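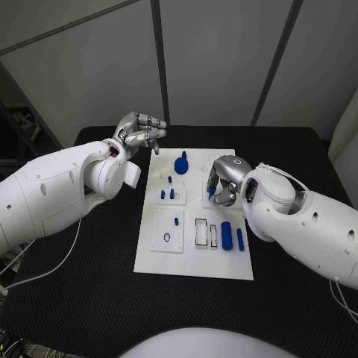 Good peg work begins with the spacing of the holes, the designer of the Huvier board replied when asked which part of the project had taken longest. Crowd the holes and every peg becomes an obstacle to the next. Spread them too far apart and the exercise teaches very little about working beside a part that is already in place.

The Huvier board was developed at Etico for the study of small-part assembly. It is a white board that holds smaller plates and blue pieces, including upright pegs and a round part that resembles a gear. The layout went through nine drafts before the first set was released to the Matheson Center in November.

"The early drafts were tidy, and that was the trouble with them," the designer said. "Everything stood in rows. People learned the row and stopped looking at the parts."

Color was settled at the outset. Etico had considered a different shade for each size of peg but decided against it after a short trial. "If the colors tell you where a piece goes, you have a sorting exercise," the designer said. "We already had one of those. With blue throughout, you have to compare the thickness of the peg with the hole, and that is the skill we wanted to look at."

The smaller plates drew more questions from the Matheson Center than any other feature. The designer explained that a raised plate changes the height at which a peg has to be released, and that a difference too slight to notice at a glance is often enough to spoil an insertion.

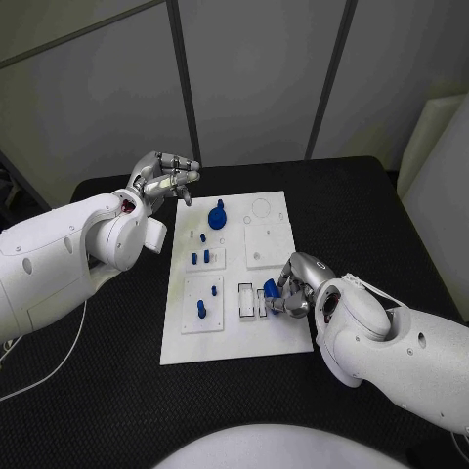
The Huvier board with pegs and plates in position.

Wear has been a concern as well. The Center logged 491 insertions on its first set and returned it to Etico with notes on every hole. Most were in good order. The exceptions were two of the narrow ones, where the edges had begun to round – a fault the designer attributes to pegs being pushed in at an angle.

"A rounded edge makes the task easier, so your results improve and you feel pleased," the designer said. "Then a new plate arrives and they drop again. I would like people to change the plates before that happens."

Replacement plates are now supplied through Grokier in packs of six. Loose pegs can be ordered separately, although delivery has been slow and the designer acknowledged complaints on that point.

Asked about a second version, the designer confirmed that drawings exist for a smaller board with fewer round parts. The work has been under way for five months. "The pegs are finished," the designer said. "We are still arguing about the holes."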